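Comparando dos pinzas en simulación antes de comprar ninguna

Llevo desde septiembre con la tarea del mueble de cajones y ya tengo bastante material para escribir algo. La idea es sencilla: un brazo de seis ejes sobre una mesa, un mueblecito de madera con cajones y un objeto pequeño que tiene que acabar dentro de uno de ellos. Todo en simulación. El brazo real está en el taller de Lenley y solo puedo usarlo por las tardes, así que prefiero llegar allí con las cosas decididas.

Las dos candidatas eran la Rerbridge de dedos paralelos y la Priedītis, que es más corta y cierra en arco. Kumiko Takagi me pasó los modelos de las dos, con las masas y los límites de fuerza ya puestos. Tuve que corregir el origen de la brida en la segunda porque estaba girado 30 grados respecto a la muñeca. Si alguien usa el mismo archivo, que lo mire antes de nada. Yo perdí una tarde entera.

Hice 29 intentos con cada pinza, con la misma semilla para la posición del objeto. El controlador es el de Wemine, en modo de impedancia, sin tocar las ganancias entre una tanda y otra.

Con la Rerbridge, abrir el cajón salió bien en casi todos los intentos. Los dedos son largos y entran a los lados del tirador sin que la muñeca se acerque demasiado al mueble. Los fallos fueron 2, los dos con el cajón de abajo, porque el antebrazo llega muy estirado y el control empieza a corregir de más. Para coger el objeto de la mesa va algo peor: con la muñeca tan inclinada, un dedo toca antes que el otro y lo empuja.

Con la Priedītis pasó al revés. Coge el objeto sin problema y lo suelta dentro del cajón limpio. En cambio el tirador redondo se le escapa. Conté 5 intentos en los que cerró, tiró y el cajón se quedó donde estaba. Subir la fuerza de cierre lo arregla a medias y a cambio el brazo arrastra el mueble, que en mi escena no está fijado a la mesa. Radwa Samir me sugirió fijarlo y olvidarme. No lo he hecho porque el mueble real tampoco va atornillado.

Sobre las cámaras: he usado vistas bajas, casi de frente, y otras desde más arriba. La baja sirve para ver la distancia entre los dedos y el tirador, pero el interior del cajón no se ve. Desde arriba se ve dónde ha quedado el objeto y se pierde la altura de la pinza. Para depurar necesito las dos. Para entrenar todavía no lo sé, Reet Ķēniņš dice que con la de arriba basta y que la otra solo añade coste de render.

De momento me quedo con la Rerbridge. Abrir el cajón es el paso que bloquea todo lo demás, y el problema del objeto lo puedo atacar cambiando el ángulo de aproximación. Lo siguiente es repetir la tanda con más rozamiento en las guías, que ahora mismo deslizan demasiado bien, y medir el juego de los cajones de verdad cuando pase por Lenley.

Dejo unas capturas de la escena.

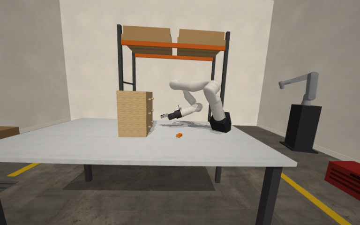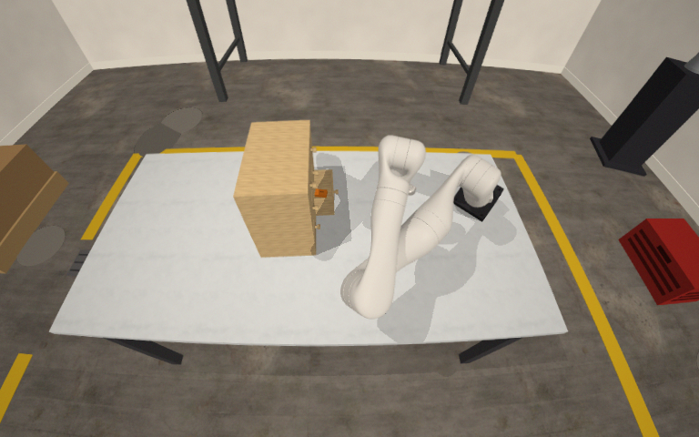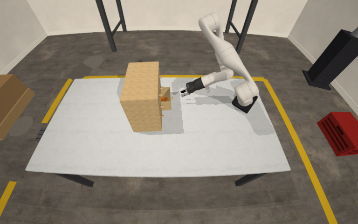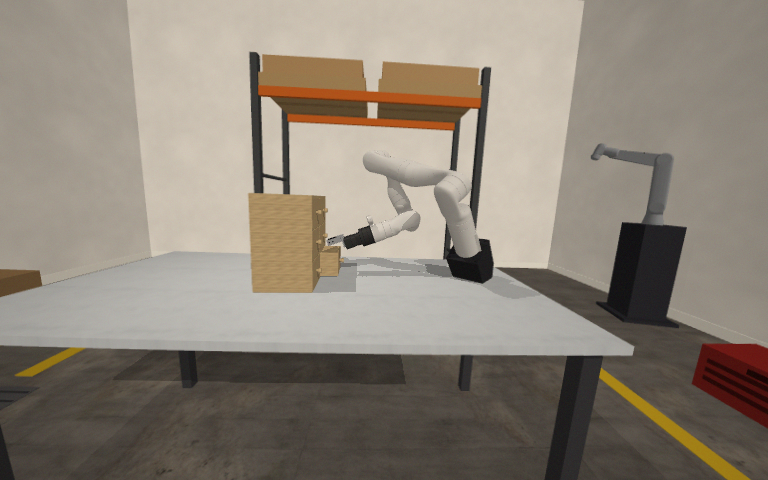 Última modificación de esta página: septiembre, 17:40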